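Ticket 532
Product: Zedetti compact dehumidifier, continuous drain kit fitted
Site: storage room, ground floor, north side, Grovport
Opened: 2/7/25
Status: Closed by requester
Handled by: Clultatska parts and service

Problem as reported

Unit stops overnight with the tank light on. The tank is dry. The drain hose is connected and water does come out of it during the day. In the morning the fan is off, the compressor is off, and the room humidity is well above the set point. Pulling the tank out and pushing it back in clears the light and the unit starts again after the normal delay. It then runs without trouble until the following night.

Hour counter reads 919. Unit was installed in November and ran without a fault until the cold weather set in. Nothing was moved or changed at that time that I know of.

The room holds shelving, winter bedding and outgrown children's clothes, most of it bagged. It has one outside wall, no window and no heat of its own. The door is kept shut. Drain hose leaves the back of the unit, runs along the baseboard and goes through a sleeve in the outside wall to a gravel strip.

Already tried before opening the ticket:

Cleaned the air filter. No change.
Reseated the tank several times. Clears the light, fault comes back the next night.
Plugged the unit directly into the wall outlet instead of the power strip. No change.
Turned the set point up so the unit would run less. Fault came later in the night but still came.

What I want to know is whether the tank switch is bad, and if so whether it can be replaced without sending the unit back.

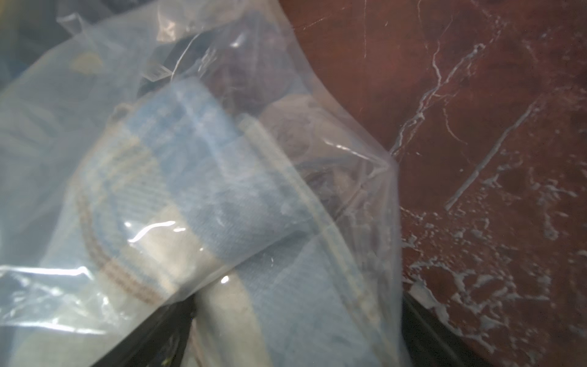 Clultatska: A bad tank switch would be our last guess here, given that it only trips at night. With the drain kit fitted, the water goes past the tank only as long as the hose can carry it away. If the hose backs up, water rises in the collection pan under the coil and lifts the pan float. The pan float and the tank switch are wired to the same light on this model. Pulling the tank resets both, and by then the water in the pan may have gone down. Please check the pan in the morning before you touch anything, then check the hose for a low spot. Also, what is the temperature in the room when it stops?

Log, first night

Put a cheap thermometer and humidity meter on the middle shelf, well away from the air outlet. The meter keeps a high and a low reading, so I don't have to be there.

Unit was stopped in the morning with the light on. Took the back cover off without moving the tank. Pan was full to the lip of the drain outlet and the float was up. So the reply was right about the float. Left it alone and kept watching. No movement in the pan until late morning, when the level dropped all at once with a gurgle and water came out on the gravel. Light went off by itself shortly after. I had not known it would do that - I had always pulled the tank before work.

Log, second night

Disconnected the hose at the unit and let it drain into the tank instead. Unit ran all night. Tank was partly full in the morning, no light. That clears the switch, the float and the compressor as far as I am concerned. The problem is downstream of the drain outlet.

Poured water into the loose end of the hose with a funnel first thing in the morning. It took a little and then stood in the funnel. Repeated at noon with the sun on the gravel side of the building. It ran straight through.

Log, third night

Went over the hose run with a level. Two things found.

First, the hose sags behind the shelving, between the second and third clips. Water sits there permanently. Not enough to stop flow on its own, since it was like that from the day it was installed.

Second, the last stretch outside the wall is bent slightly upward where it rests on the gravel. A short length stays full. When the outside temperature drops below freezing, that length turns into a plug of ice. The unit keeps making water, the water has nowhere to go, and the pan fills. I pulled the plug out whole with pliers before sunrise, so there isn't much doubt left about it.

Question back to Clultatska, same day: is there any harm in the pan having filled that many times, and should the anti-freeze tape sold by Panganiban for condensate lines be used on a hose this thin?

Clultatska: No harm to the pan, the float is there for that purpose. We do not recommend heat tape on the soft hose in the kit. Shorten the outside run and give it fall all the way. If it still freezes, drain into the tank on cold nights or route the hose to an indoor drain. You did not mention room temperature. Below the limit in the manual the coil will frost and the unit will spend most of its time defrosting.

Repair

Cut the outside end so that it stops just past the wall, clear of the gravel. Turned the sleeve so the hose points down. Added 3 clips behind the shelving to take out the sag. To get at the baseboard, everything on the bottom shelf had to come off and go on a table for the afternoon, bags included.
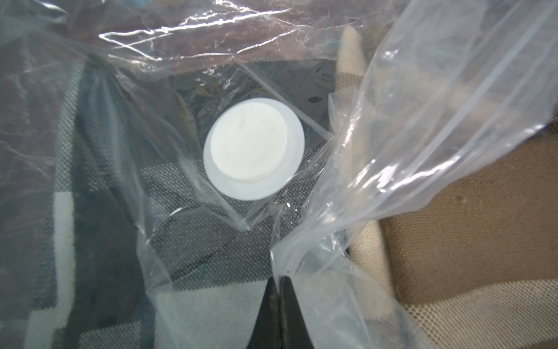
Checked the fall with the level again once the clips were on. It is slight but it is continuous from the unit to the outlet. Funnel test passed with no standing water. Reconnected the hose to the unit, set the humidity back to where it was before I started changing things, and put the shelves back with a gap at the wall for air.

Room temperature, to answer the question: the lowest reading on the meter was above the limit printed in the manual, though not by much. There was light frost on the lower part of the coil on the coldest morning. It was gone after one defrost cycle. I don't consider this a fault.

Result

Unit has now run 5 nights in a row on the hose, all of them below freezing outside, with no light and no water in the pan above normal. Morning humidity is at the set point. The tank has stayed dry.

Two remarks for anyone with the same kit. The manual has one light for two conditions and only describes one of them, so the troubleshooting table sends you to the tank every time. And the installation sheet shows the hose leaving the building level, with no mention of fall on the outside - that drawing should be corrected.

No parts needed. Please close.

Clultatska: Closed. Note about the drawing has been passed on.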